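Workshop Tips: Good Practice at the Picking Bin

Filed under: Bench and Fixtures
Last revised 27th September

These notes cover small robot cells in which an arm lifts mixed objects out of an open metal bin. They supplement the Wenard bench rules and do not replace the manual supplied with the arm. Where the two differ, follow the stricter one.

Before power-up

Complete a written risk assessment for the task, including the gripper and the objects handled. An arm that was assessed with one gripper has to be assessed again with another. Keep the sheet at the cell.

Press each emergency stop once at the start of the day and confirm on the pendant that it registers. Reset it by hand. A stop button that sticks, or that has to be pressed twice, takes the cell out of service.

Teach and test in reduced-speed mode. Hold the enabling switch yourself; do not tape it or hand it to a second person while you reach in.

Fixing the bin

Clamp the bin to something that does not move. A bar clamp is acceptable for short runs. Use bolts through the floor of the bin for anything permanent. Check the clamp by hand every 4 hours of running, and after any contact between the gripper and a wall.

A bin that has shifted 3 millimeters is still usable if the calibration is repeated. If it has shifted more than that, find out why before repeating anything. Mark the table at two corners of the bin with a scribe or a fine marker. Tape edges creep.

Put the clamp handle on the side the arm visits least, and enter the clamp in the collision model as a plain box with a margin. The Gerkier planner accepts boxes and cylinders only, so round up.

Sheet metal floors scratch. Scratches are harmless to the arm but they can upset depth readings under strong light. Dull the surface with a fine abrasive pad, wipe it, and let it dry. Do not paint the floor — flakes end up in the finger joints.

Cables and air lines

Route everything that moves with the wrist in one bundle. Leave enough slack for the full wrist rotation, then turn the wrist to both limits at low speed and watch the bundle the whole way. If any line goes tight, the bundle is too short. If a loop can catch on the bin wall, it is too long.

Fasten with hook-and-loop straps. Zip ties are allowed on fixed brackets only, with the tails cut flush.

Inspect air fittings at the tool weekly. Listen with the compressor off and the line still charged. Replace a leaking push-in fitting; pushing the hose back in and hoping is how hoses come off under load. Bleed the line before you touch the fingers.

Floor cables outside the cell go under a cover or along a wall. Inside the cell they may lie on the floor, provided no one walks there with the arm enabled.

Objects in the bin

Use household goods with known weights. Brushes, plastic blocks and small tins make a reasonable starting set. Long handles are the awkward ones, as they tilt when gripped away from the balance point. Limit the grip force in software to what the weakest object will stand.

Reject anything with a blade, glass, or a sealed liquid. Shiny objects are permitted but should be logged separately, and the log should say whether the miss was in the camera or in the grip.

Do not reach into the bin to straighten an object while the arm is paused. A pause is not a stop. Switch to stop, wait for the brakes, then reach.

Records

Write down every unplanned stop with the time, the object and the position of the arm. The Chaturvedi bench log reached 3197 picks before its fingers were changed, and nearly all of the useful notes in it concern the same two faults: loose clamps and rubbed cables. The Werberg form has 202 lines to a pad and fits in a jacket pocket. A spreadsheet works as well if someone can reach the keyboard from outside the cell.

Change the fingers when the tips no longer close evenly on a feeler gauge. Record the date and the pick count at the change, then repeat the grip test on the lightest and heaviest objects in the set.

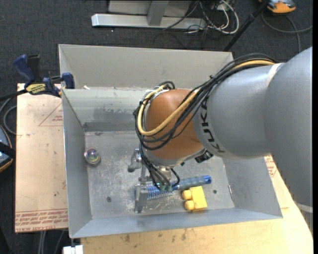
Does the risk assessment have to be redone if only the objects change?

If the new objects are no heavier, no sharper and no longer than the ones already listed, add them to the sheet and initial it. Anything outside those limits calls for a fresh assessment before the arm runs at full speed.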